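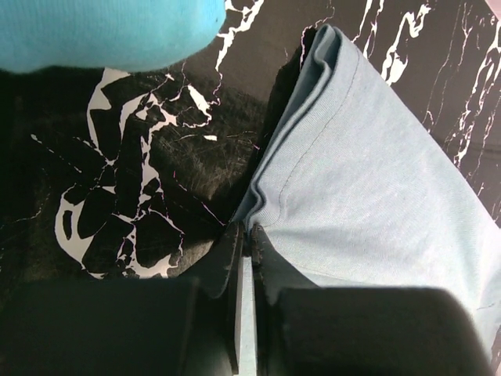 I spent most of February getting the arm to pick up laundry and put it back down in a shape I'd call folded. It's on its third gripper now. The arm is the same one I built last year from the Bensaid kit, bolted to a plank at the end of the table in the Ludville shop, where I have a shelf and a key.

The first two grippers had smooth pads. They were fine on blocks and cardboard and bad on cloth. A T-shirt would slide out as soon as the arm lifted past the height of the table edge. I tried rubber tape, then a glove fingertip, then more closing force, which only made the motor hot.

What helped was a row of small ridges at the grip. I filed the first set by hand and they came out uneven, so I redrew the part and printed it. The ridges went through 5 versions. Too deep and they leave marks in cotton, too shallow and I was back to the tape.

The other change was where to grab. I had been aiming for the middle of the nearest edge. Now I go for a fold, where the cloth is already doubled and there's something to pinch. A hem is good too – the stitching makes it stiffer and it doesn't roll away from the fingers as much.

The wrist camera is doing more work than I planned. My fingers take up the bottom of the view, so once they close I'm guessing a bit about what's between them. Exposure is another problem. Pale fabric on a dark surface gets very bright on one side, and the edge finder then loses the hem. I turned the gain down and moved the lamp, and that got me most of the way.

I logged 149 pickups with the new ridges and 85 of them held all the way to the drop spot. Not great, but the old pads never got close to half. Most of the misses were grabs that only caught the top layer.

The controller is still the Remis board with my own code on it, which I keep in a folder called Brarimik. It's 320 lines and a good part of that is comments to myself. I'll post it when I've taken out the hard-coded table height.

Next is the second fold. I haven't decided how to hold the first one flat while the arm goes back for the other side. Probably a weight.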